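Vodunard Heritage Trust calls for joint survey of border burial grounds

August 2019
By Malathi Unnithan

The Vodunard Heritage Trust has asked the district councils of Drillard and Dukano to agree to a joint survey of the burial grounds and prayer houses that lie along their shared boundary. The request was sent to both councils this week, together with a list of 307 sites the Trust believes should be recorded before any further land is reassigned.

The boundary between the two districts was redrawn after the disturbances in the Ma valley. Families from both communities left their villages at that time, and many have not been able to visit the graves of their relatives. Each council keeps its own register of protected places. The two registers do not match, and 100 of the sites on the Trust's list appear in neither.

"Both sides have accused the other of neglect, and both have published their own accounts of the damage," said Sivaprasad Pai, chair of the Trust. "We are not asking anyone to withdraw what they have said. We are asking for one record, made by people from both districts, that either council can check."

Under the proposal, survey teams would be made up of equal numbers from Drillard and Dukano. They would note the location and condition of each site, copy any inscriptions that can still be read, and record the names of families who have a connection to it. No repairs would be carried out at this stage. Decisions on ownership would remain with the courts.

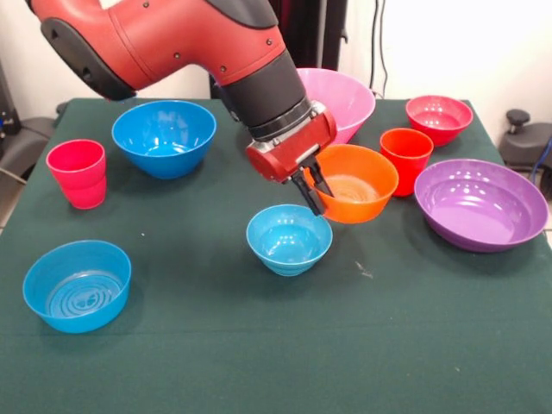 Malathi Unnithan
Press Officer, Vodunard Heritage Trust

The Trust has set aside money for the first 200 sites and is asking the councils to share the cost of the rest. It has also offered to train surveyors from both districts, using the same forms and the same wording in every language spoken in the valley. Disputed place names would be entered in all the versions in use, in alphabetical order.

Sreekumar Naidu, who represents displaced families from Dukano, welcomed the plan but said access would have to be settled first. "There are people who want to see a grandparent's grave and are turned back at the checkpoint for lack of the right paper," he said. "A survey is useful to them if it comes with a pass — otherwise it is a list."

The Trust has included a request for visiting passes in its letter. It suggests that families be allowed in on seven fixed days in the first year, with transport arranged from both sides of the boundary and no requirement to give notice to the police.

Drillard council has confirmed that it received the letter and will place it before members in October. Senthil Rajan, a councillor for the Ma ward, said he would support the survey provided that sites damaged on the Drillard side were given the same attention as those in Dukano. Dukano council has yet to reply.

Copies of the site list can be read at the Trust's office in Vodunard during opening hours. Families who wish to add a site, or correct an entry, should write to Mohandas Chettiar, records secretary, giving the village name and any details they have of its position. Photographs and old letters can be copied at the office and returned the same day.

ENDS

7 comments | 100 shares

Related items
Trust responds to new signposts on the Ma road
Drillard council publishes revised register of protected places
Visiting passes: what families need to bring
Letters from the valley added to the Vodunard reading room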